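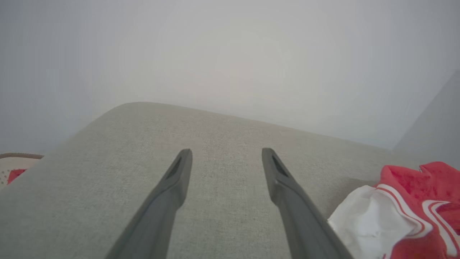
Teaching by Hand: A Household Robotics Program Learns to Tidy a Sofa

The working day at the Pirnstead laboratory begins at a sofa. It is upholstered in light gray woven fabric, and on most mornings there is clothing on it. An operator takes hold of a pair of control handles, checks that the gripper opens and closes as it should, and guides the robot toward a crumpled red and white shirt. The shirt is to be picked up, carried to a basket on the floor, and released. The operator will then repeat the exercise with the shirt in a different position.

The project is called Pastport, and its purpose is to establish how much human demonstration a household robot requires before it can manage ordinary tidying on its own. It is conducted by Sulitz, a research institute with a long record in industrial handling, together with the engineering firm Hassanpour, which supplies the control equipment. The institute set a target of 1,000 recorded demonstrations for the first phase. Work on the sofa tasks started in October.

Ottmar Buschmann, who directs the program, came to it from factory automation. In that field, he explains, the position of a part is generally known before the robot reaches for it. Fixtures hold the part in place, and the motion can be written out in advance and repeated without change for years.

"A shirt does not offer you that," Buschmann says. "It has no fixed shape. The place where you would grip it on Monday does not exist the next time it is thrown down. We could not write the motion in advance, so we asked people to show it."

Two methods of showing

The program uses two forms of demonstration. In the first, an instructor stands beside the robot and moves its arm directly by hand, while the joints are set to offer little resistance. The robot records its own positions as it is led through the task. In the second, the operator sits at a station some distance from the sofa and steers the arm by remote control, watching the view from a small camera at the wrist.

Each method has its supporters among the staff. Guiding the arm by hand is quickly learned, and visitors with no technical background have produced usable recordings within their first session. It has the drawback that the instructor's own hands and sleeves frequently enter the camera's view, and the robot will have no such hands beside it when it works alone. Remote control avoids that difficulty. It also places the operator under the same limits as the machine, with no sense of touch and only the camera's picture to judge by.

Esmaeil Kordestani, who trains the operators, considers this last point decisive for work with fabric. A person standing next to the sofa will lean over to see whether the fingertips have reached a fold. The person at the remote station must bring the wrist to an angle from which the camera can see it. That additional movement is recorded with everything else, and the robot learns to look before it grips.

"New operators are impatient with the wrist," Kordestani says. "They want to go straight down and close. I ask them to stop above the seat first, with the fingers open, and find the edge of the cloth. If they cannot find it, the robot will not find it either."

The training of operators

Candidates complete five practice sessions before any of their recordings are admitted to the collection. The early sessions use a folded towel, placed flat. Loose garments follow, and finally garments lying against the back of the sofa or close to a cushion, where there is little room for the fingers to open.

The most common fault is pressing too firmly into the upholstery. The seat yields under the fingertips, and an operator without a sense of touch may not notice that the gripper is pinching the cover of the sofa along with the garment. Kordestani teaches his trainees to watch the weave of the fabric on either side of the fingers for any sign of pulling. A recording in which the cover has been lifted is marked and set aside.

Speed is not rewarded. The station displays no clock, at Kordestani's request, and operators work in blocks with a rest between them. Four operators are assigned to the sofa tasks at present. Their recordings differ noticeably in style. One approaches a garment always from the right, and another prefers to take hold of a sleeve or collar where one can be found. The program had at first intended to correct such habits and impose a single approved procedure. Buschmann decided against it after early trials suggested that a robot trained on one person's habits was easily defeated by a shirt lying the wrong way.

Reviewing the record

Every Tuesday the staff reviews a selection of the week's demonstrations, including those that failed. Failed attempts are retained if the operator recovered from them. A garment that slips from the fingers and is picked up a second time is regarded as valuable material, and the robot is expected to make the same mistake in due course.

The review also considers the surroundings. The sofa is moved from time to time, and cushions and other household articles are changed or taken away. Lighting is varied from soft, even light to the low sun of late afternoon. According to Buschmann, a robot that has learned only in front of one plain wall may come to depend on that wall.

The first measure of progress will be a series of 80 unassisted trials, using garments that appear nowhere in the recordings. The robot must clear the seat without disturbing the cushions, and an attempt in which it grips the upholstery will be counted as unsuccessful. Hassanpour is meanwhile preparing a revised handle that returns a slight resistance when the fingertips meet a surface. Kordestani has asked that his operators continue to train on the present handles until they have tried the new one on the towel.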